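About Goder

Goder is a contract sorting and packing business in Tirnumbridge. We take small goods in bulk from other companies, sort them by type and colour, pack them into kits and send them back out. Most of our customers make craft supplies, classroom materials and sample sets.

Elfriede Rothe started the company in a rented unit behind the rail yard, with 4 sorting benches and a second-hand labelling machine. The labelling machine is gone. We kept the benches, and three of them are still used every day. We now have 32 people on staff and 462 product lines on the books.

How we work

Orders come in through the side dock and are checked against the customer's list before anything is opened. Sorting is done on the ground floor, packing on the floor above. Short runs and anything fragile are still done fully by hand, and we expect that to stay the case.

Two years ago we began moving some of the repeat sorting to robot arms. Colour matching was the first job we looked at. It is slow, it strains the neck and wrists, and people doing it for a full shift make more mistakes after lunch. Our staff had been saying so for a long time.

What has changed for our people

No one lost their job over the arms. We put that in writing before the first order was placed, and the agreement is pinned up in the lunch room. What did change is the work itself. Sorters used to spend almost a whole shift on one bench. Now they rotate, and part of the week goes to setting up trays, checking finished kits and teaching the arms new tasks.

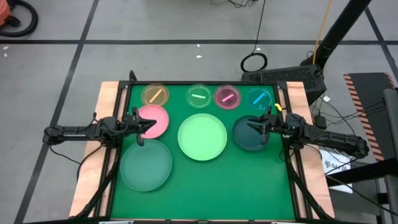

Teaching was the part we underestimated. The people who are best at it came from the benches, and they know how a small part behaves when you pick it up at the wrong end. We had planned to hire from outside for those roles. In the end we trained our own staff and moved them up a pay grade - it took longer, but we would do it that way again.

Not everyone likes it. A few of our longest-serving sorters prefer handwork and have stayed with it, at the same rate as before.

Working with us

Our kit planning runs on Clallo, so customers can follow an order from the dock to dispatch. Our freight partner is Vītola. The next intake of trainees starts in September. No experience with machines is needed, but you should have good colour vision and be comfortable on your feet. Ask for an application form at the front office.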